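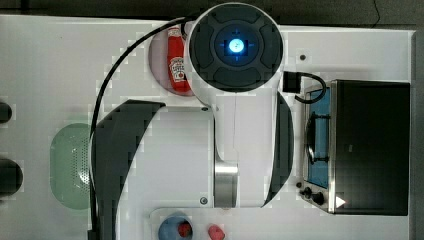

Friday, June 12, 2020
2 min read · 4 comments · 7 shares

Re: [kesis-list] pantry shelf — what stays, what goes

Quick one before work. Replying to the bit below —

> The church hall says we can keep the pantry shelf going
> through the end of June but they want it cut down. Can we
> drop the bread? It's gone by ten most mornings and then
> people ring the bell and ask. Also who is paying Hadik for
> the eggs, I have two slips here and no idea.

Please don't drop the bread. It's gone by ten because people want it. What I'd drop is the canned pumpkin, we still have a full bottom row from November and it hasn't moved.

Could Pliritz do a second bread run in the afternoon? They bake twice on Tuesdays and Thursdays anyway. I can pick up on the Thursday if somebody else has the Tuesday. Bring the blue crates back this time, they're short and the girl at the counter was not happy.

Eggs — one of those slips is mine. I paid $200 out of the jar on the first. The other is for $336 and covers the rest of the month, still open. Hadik will take a check but not a card. They'd like it by the 19th.

Other stuff, no order:

- Shelf tags are peeling agian. Masking tape works better than the stickers.
- No more glass jars on the top shelf please.
- Diapers: sizes 4 and up. We have tons of newborn.
- Wada Market said yes to the dented cans, back door, before 8. Ring twice.
- Sign on the door still has the old hours. I'll print a new one tonight if the ink holds out.

About the bell — put a note next to it with the bread times. Big letters. And Spanish too, last one was only in English and half the block reads Spanish first. If you can write it out I'll print it with the hours.

Masks inside still, one household at a time, same as before. Hand gel is low, there's one pump bottle left under the sink and I think thats it.

Can't do Saturday, my sister is moving. Key is in the usual place.

Reply to the list and not just to me, I lose things.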